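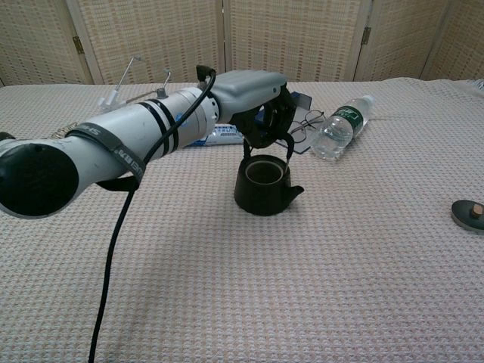

Cosas que viven en la mesa
Galería · Agosto · Casa de Sales

Hay casas donde la mesa se usa para comer. En la nuestra se come en los huecos. El resto lo ocupan una tetera, unas gafas, medio botiquín y los papeles de gente que ya va a recogerlos, ahora mismo, en cuanto termine una cosa. Este agosto me dio por fotografiarla, en parte por cariño y en parte para tener pruebas. De la carpeta salieron 123 fotos, y aquí dejo las que no estaban movidas y unas cuantas que sí.

Los títulos son míos. Las quejas también.

1. La tetera
Negra, mate, pequeña, con el pico corto y un asa en arco que le da cierto aire de cubo elegante. Vino de Clodport, la tienda de menaje de la calle de abajo, en una tarde en la que yo había salido a comprar bombillas.

2. La tetera, otra vez
Quien no tenga interés en las teteras puede ir saltando hasta la número siete. Aviso de que allí también sale.

3. El mantel
Tejido de gofre, rosa pálido y blanco. En el catálogo de Carkero el color se llamaba «amanecer lácteo» y aun así lo compré. La trama disimula muy bien las migas, cosa que al principio me pareció una virtud y ahora me parece el origen del problema.

4. Mantel, detalle
Los cuadritos vistos de cerca. Es la foto que más ha gustado en la familia, con diferencia, y es la única en la que se me disparó el botón sin querer.

5. Gafas sobre lo primero que había
Montura fina, oscura, de metal. Son las gafas de leer, o sea, las que se pierden. Su sitio oficial es una funda rígida que lleva años intacta, como nueva, una maravilla de funda.

6. La cajita azul y blanca
En esta mesa siempre hay una caja de cartón azul y blanca tumbada en alguna parte. Cambia el contenido, cambia la letra pequeña, pero la caja está. Sospecho que las crían.

7. Hora del té
Las cinco y cuarto. Se pone el agua, se busca el té, se discute si queda té, se encuentra el té detrás del arroz. A las seis menos diez estamos sentados. No sé cómo lo hacen los ingleses con lo otro que tienen que hacer en el día.

8. Cuatro tazas, ningún plato a juego
Las tazas son de la serie Emeo, que dejaron de fabricar en cuanto compramos las primeras. Los platos vienen de la abuela, de un hotel y de un sitio del que prefiero no hablar por si alguien del hotel lee esto y se anima a preguntar también por lo demás.

9. El pico, de perfil
Un pico corto sirve bien si se inclina la tetera con decisión. Si se inclina con dudas, el té baja por la barriga y llega al mantel. El mantel, por suerte, es de los que se lavan. Lo sé de muy buena tinta.

10. El asa
Me gusta mucho esta foto. El asa en arco se agarra desde arriba y obliga a levantar el codo, así que todo el mundo sirve el té con una solemnidad que el té de oferta no merece.

11. La tapa
Existe. Vive en el cajón de los cubiertos, entre los cuchillos de postre, porque allí la guardó alguien un verano y desde entonces es su sitio. Cuando viene una visita la sacamos, la enseñamos y la volvemos a guardar.

12. Boca de la tetera
Ancha y redonda. Caben los dedos para limpiarla por dentro, que fue el argumento de la dependienta y el único que me convenció. La anterior tenía la boca estrecha y un fondo que preferimos no investigar.

13. Notas, tapas, cosas planas
Todo lo plano y oscuro acaba en la misma zona de la mesa: una libreta, un móvil, otra libreta comprada para poner orden en la primera. Suena el móvil y se levantan libretas.

14. Recogiendo
Salió movida. Es lo normal, en casa se recoge muy deprisa y durante muy poco tiempo.

15. Recogida
La mesa despejada, mantel estirado, luz de media mañana. Duró lo que tardé en ir a enseñar la foto al salón.

16. El botiquín en expansión
El botiquín es un armarito del baño. Sus colonias de ultramar llegan hasta el frutero.

17. Factura de Clodport
Artículo 3662, tetera negra. La guardo por la garantía, que cubre todo salvo golpes, caídas, agua caliente sin supervisión y «uso distinto al decorativo». Lo leí al llegar a casa, con las gafas que por fin aparecieron.

18. Sombra sobre el mantel
A esa hora la luz entra suave y las sombras quedan muy flojas, apenas una mancha. Hice muchas como esta. En mi cabeza era una serie sobre el paso del tiempo – en la carpeta son muchas fotos de una sombra.

19. El té de las visitas
Va en lata y está escondido. El té de diario va en una bolsa cerrada con una pinza de la ropa. Saben igual, los probamos a ciegas una noche de lluvia y desde entonces la lata se usa para los botones.

20. Migas
Lavado del mantel a 40 grados según la etiqueta, sacudida previa por la ventana según la costumbre. La vecina de abajo tiene gorriones y no sabe por qué.

21. Bodegón con todo
Quise juntar la tetera, las gafas y la cajita y hacer una composición seria, de las de museo. Las coloqué, las moví, las volví a colocar. Al final quedaban mejor como las deja cualquiera cuando va con prisa.

22. Última de agosto
Media taza, ya fría, y el mantel con una marca nueva en la esquina de la ventana. No es mía.

Las copias en papel se pueden pedir hasta que se acabe el cartucho. De la número cuatro ya no quedan. El álbum de septiembre iba a ser sobre el jardín, pero llevo hechas 100 fotos y en casi todas se ve la mesa por la ventana.

Volver a Galerías · Anterior: El cajón de los cables · Siguiente: Jardín (más o menos)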